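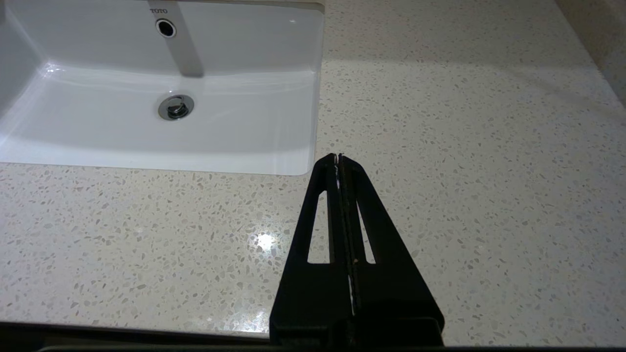
Chapter 7
Sensors Around the House: Water, Smoke and Doors

I put off writing this chapter until I had made most of the mistakes in it. The last chapter was all about getting gadgets onto your home network and keeping them there, and if you skipped it (people do, I know) please go back and at least read the pages on router placement. I'm going to assume from now on that your network reaches the whole house, basement included, and that you know how to give a device its own name.

So, sensors. I love them! They are cheap, they are small, and most of them do one tiny job for years on a single battery. A sensor doesn't record anything or talk to you or play music. It notices one change in the world and passes the news along. A door was closed and now it's open. The floor was dry and now there's water on it. What happens with that news is up to you, and that second part is where most of this chapter goes.

My own start was a leak sensor. I was living in a rented house in Palldale, a skinny old place with the water heater in a closet behind the laundry, and in March of my second year there the heater let go while I was at work. I came home to a hallway that squished. The repair bill for my share of it was 851 dollars, and the sensor I bought the next week cost less than a pizza. I still have it. It's sitting under my dishwasher as I type this, and it has gone off twice since then, once for a real drip and once for a spilled bowl of dog water.

Let me give you the words we'll be using. A sensor is the part that notices. A hub is the box that listens to your sensors and decides what to do (some sensors skip the hub and go straight to your wifi – more on that trade-off in Section 7.2). An alert is the message you get on your phone. A rule is the little sentence you write in the app that connects the first thing to the last, such as "if the basement sensor is wet, send me an alert and shut the valve." When I say "event," I mean any single report from a sensor, whether or not a rule does anything with it.

That last one trips up my students every term. They set up a door sensor, see the events scroll by in the app, and figure they're protected. Then the door opens at night and the phone stays silent, and they write to me convinced that the sensor is broken. The sensor is fine. It reported the event, the hub stored it, and there was no rule. Please, please write the rule before you stick the thing to the wall.

We'll work with three make-believe-free, ordinary setups in this chapter, all of them homes I've helped wire up. The first is a one-bedroom apartment in Mordale with no hub at all, just wifi sensors. The second is a family house with a Kadlec hub in the kitchen and 6 sensors spread over two floors. The third is my own place, which runs on Plistero and has far too many gadgets (I'll only show you the sensible ones). I picked them for how different they are, and you'll see the same leak rule written three ways in Section 7.4.

A word about range, as it causes more trouble than everything else put together. The boxes like to promise 100 feet. That's measured in the open, with no walls, no fridge and no furnace in between. Inside a real house I plan for a lot less, and I test every spot before peeling the sticky backing. Put the sensor down where you want it, trigger it five times, and look at the app. If all five events show up, go ahead and stick it. If you get four, move it or add a repeater – four is a failing grade for a smoke sensor.

One more thing before we begin. Nothing in this chapter replaces the smoke alarms your local code calls for. A smart sensor that texts you is a nice extra. A loud alarm on the ceiling is what wakes you up. Keep both, and test both when you change the clocks.

What you'll need for this chapter

A phone with your home app already installed
One leak sensor and one door sensor, any brand
Fresh batteries of the right size (check the sensor, not the box)
A damp paper towel
A notebook, or the log page at the back of this book

Section 7.1 starts with the leak sensor, and you'll want the paper towel handy.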